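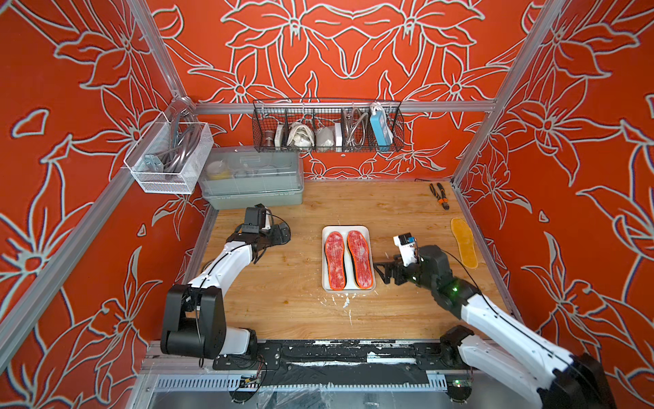
Lilies and curling petals, pale grey-green outlines on orange-red panels.

January 23, 2021
By the Nustside Pattern List

Nustside Pattern List: read me first

The Nustside Pattern List is a plain text table of printed wall and curtain patterns, taken from 18 old shop sample books. It has 2831 rows, one for each pattern, and every row says what is drawn on it, how the drawing repeats, what colours were used and which book it came from. If you have ever stood in front of a wall of printed leaves and tried to find the spot where it starts again, this is for you!

What's in the folder

patterns.csv - the list itself, one row per pattern
colours.csv - the colour words and the broader group each one belongs to
books.csv - one row per sample book, with what we know of its origin
notes.txt - odd remarks that would not fit in a column
changes.txt - what was altered and when

There are no scans in this release. We would love to add them, but we haven't settled who holds the rights to the later books and until we have, the words will have to do. They do rather well, as it happens, and you can get a long way with a good description of a tulip.

Where the books came from

Most of them come from El-Sayed, a furnishing shop in Rirnmont that kept its old sample books in the stockroom long after the papers themselves had gone out of print. The rest came from Tresudska, where a curtain maker was clearing shelves and very kindly let us carry the lot away. The Tresudska books are heavier and more worn, and several have lost their covers, so the year column is blank for a good many of those patterns. Please leave it blank if you pass the list on. A guess in that column is very hard to spot later.

The columns

id: the book number, a dash, then the page. Pages with two patterns get a and b.
subject: flower, leaf, fruit, bird, stripe, check, shape or mixed.
plants: the plants we could name, separated by semicolons. Empty means there are none, "unsure" means there are some and we argued.
line: outline, filled or both.
repeat: straight, half-drop, brick, mirror or none.
ground: the colour behind the drawing.
figure: the colour of the drawing itself. Several are allowed.
scale: small, medium or large, judged against an open hand.
year: as printed in the book.
book: matches the number in books.csv.

A sample row, for a favourite of ours:

07-31b; flower; honeysuckle;ivy; both; half-drop; cream; dark green;rose; medium; ; 7

(The gap near the end is the blank year. And yes, the semicolons do double duty when you see a row printed like this. In the real file the columns are split by commas and the plants sit inside quote marks.)

A bit about repeats

Repeats are the best part of the whole list. A straight repeat puts the same motif side by side in level rows. In a half-drop, each column slides down by half the height of the motif, and the eye gets led off on a slant - lovely on a tall wall, maddening to hang. Brick is the same idea turned sideways. Mirror patterns flip along a centre line, so a stem leaning left meets its twin leaning right, and you often get a sort of vase or heart shape in the space between them that may never have been planned. Look out for those, they are a joy.

We sorted all of this by eye, with tracing paper for the hard cases. Where a sample was too small to show a full repeat, the column says "none", so that word covers two quite different things: patterns that don't repeat, and patterns we couldn't see enough of. We mean to split it in the next version.

Flowers, lots of flowers

1169 rows have flower as the subject. Roses lead by a long way, followed by daisies, poppies and lilies. The trouble is that designers draw flowers to please themselves. We met roses with tulip leaves, and a climbing thing with three kinds of blossom on a single stem. When the petals and the leaves disagreed we went with the petals.

Colour words

We used almost 200 colour words, all of them everyday ones. No paint shop names, even where the book gave one. "Orange-red" and "grey-green" are allowed, "autumn whisper" is not. Colours were judged in daylight near a window, and old paper yellows, so treat any white, cream or ivory with care. For searching, the broader groups in colours.csv are much safer than the words themselves.

Known gaps

Stripes are under-counted, as two of the Tresudska books had their stripe pages torn out. Birds were named only as birds. Scale is the weakest column of all, and hands differ.

Using it

Use the list for anything you like, and please mention Nustside when you do. It opens in any spreadsheet program. If yours turns the ids into dates, set that column to text before you load the file. We lost half of December to that one.

Corrections are very welcome. Send the id, the column and what you think it should say, and it will go into changes.txt with the next release.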